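Arm build, shared bench, February
Entry: wrist camera, finger pads, first table-clearing layout

Started 9:40 with the wrist camera. The bracket on the gripper had crept again. Both screws were still tight, so the play is in the printed slot. Shimmed it with a strip of drink can and put a witness mark across the joint in paint pen. If the mark splits by next week the bracket gets redrawn with a keyed slot.

Exposure next. The camera driver (the Catix board, stock firmware) had gone back to auto after the power cycle. Auto exposure on a white table is no good to us: it picks a long shutter and everything smears as soon as the wrist turns. Pulled a still from the log before changing anything.
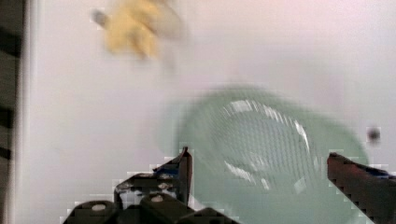
Wrist view, green bowl between the fingers, exposure still on auto.

Edges of the bowl are doubled. The segmentation script wants one clean rim and takes whichever edge scores higher, so the grasp point hops from side to side between frames. Glare on the inner wall does not help. Two things to change: fix the shutter, and slow the wrist joint on approach.

Wrist speed limit is now 35 percent of what it was. Slower than I would like, but the Clendov servo in the wrist also runs cooler there and I can hold a hand on the case after a full cycle. Shutter is fixed in the startup file so it survives a reboot. Commit message says what was changed. Please do not edit that file on the bench machine without committing.

Compression is a separate problem. Blocky steps along the finger edges, worse against the white. That is the stream encoder, and the setting is in the Andthorpe bridge config, which only Aino has the login for. Left her a note.

Aino Hakala came by at lunch and raised it to the next quality step. Bus load went up, no dropped packets in the log. She thinks the finger edges should be masked out altogether, as their position in the view is fixed for a given opening. Agreed. She will write the mask, I will measure the finger positions at full open, half and closed.

Afternoon was the layout. The planner has to tell dishes from food and put each in its own group. A strawberry on open table is an easy target. Toy food resting against a dish is the hard one, and so is anything that rolls. Bottle on its side on the plate counts as a stacked item: bottle first, then the plate.

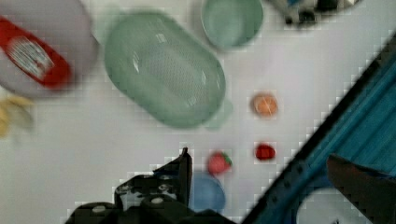

Two green dishes close together are going to be trouble for the color threshold. The code merges blobs of the same hue if the gap is small, and then the center of the merged blob lands on bare table or on a rim. Tried splitting on shape: fit an ellipse to each blob and reject if the residual is too high. Works offline on the saved frames from last month. Not yet run live.

Saarela pads on the fingers are due for replacement. The left one has a glazed patch at the tip and slips on smooth rims. Cut a new pair from the gray sheet, 2 mm, glued and clamped overnight. Do not run the gripper before the clamps are off.

Log for the day is run 2448, with 15 approaches in it, all dry, gripper never commanded closed. File size almost doubled with the encoder change, so the disk on the bench machine needs clearing before any long run.

Open:
-- finger positions for the mask (me)
-- mask code (Aino)
-- ellipse split, live test at the new wrist speed
-- redraw camera bracket if the witness mark moves
-- spare wrist servo, check the drawer before ordering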